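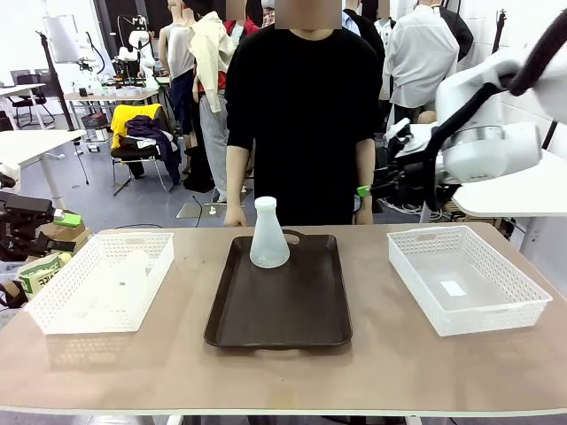
Household plastics: a tray, a flask and two baskets.

Hard plastics drop-off, Stilham and Hailu
2/10/22

The hard plastics trial at the Stilham transfer station has been extended until the end of April. The Hailu depot will join it once the new bays are poured. Opening hours at both sites stay as they are, and there is still no charge for a boot load or a standard box trailer.

Hard plastics means rigid household items that don't belong in the yellow-lid bin at the kerb. Storage tubs, laundry baskets, washing-up racks, buckets, pot plant containers and outdoor chairs are all fine. Drink bottles, milk bottles and yoghurt tubs should keep going in the yellow-lid bin at home. Soft plastics, foam, garden hose and anything with a cord or battery can't be taken in the trial bays.

Over winter the station logged 1,485 drop-offs. Of the material brought in, 79 per cent was clean enough to go straight to the baler. The rest had to be picked over by hand or sent to landfill, and most of that was put down to three things: soil left in pots, metal handles left on buckets, and chemical containers with residue in the bottom.

Please knock out soil at home, as there is no hose at the bays. Metal handles usually come off with a pair of pliers and can go in the scrap bin beside the weighbridge. Pool chlorine drums and farm chemical containers are not accepted, even when rinsed. These go to the chemical collection at Pliltow, which runs twice a year and has to be booked.

Items should be stacked where possible. Nested tubs and baskets take up far less room in the bay, and in June the large bay filled by mid-morning on two occasions and had to be closed for the day. If a bay is closed, please take the load home again. Leaving it at the gate is treated as dumping, and clean-up at the gate has already cost the trial 33 hours of staff time.

The baled plastic goes by road to Grikex, where it is shredded and moulded into garden edging and cable covers. Mixed colours are fine for both products. Black plastic can be included, but it is kept in its own cage because it goes through a separate line. Ask at the gatehouse if you can't see the cage.

We asked in the last issue whether the trial should become permanent, and 77 households sent in a reply. Most wanted it kept. The main complaints were the queue at the gatehouse and the lack of a drop-off point on the Hailu side of the river.
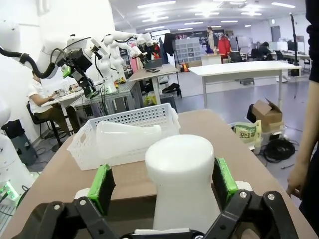 One reader wrote that the round trip from Hailu takes the best part of an hour, "which is a lot of petrol for four buckets and a broken chair", and asked whether a cage could be left behind the Hailu hall in the meantime. The depot has looked at this. The hall car park is not fenced, and the truck can't turn there when the netball courts are in use, so the answer for now is no. A Saturday run with a trailer parked at the oval is being costed.

A revised list of accepted items will be printed with the next rates notice. Copies are also at the gatehouse and on the counter at the Stilham library. Anyone with the old green list should put it in the paper recycling, as it still shows garden hose as accepted.

Stilham District Newsletter | Contact the editor | © 2022 | Back to top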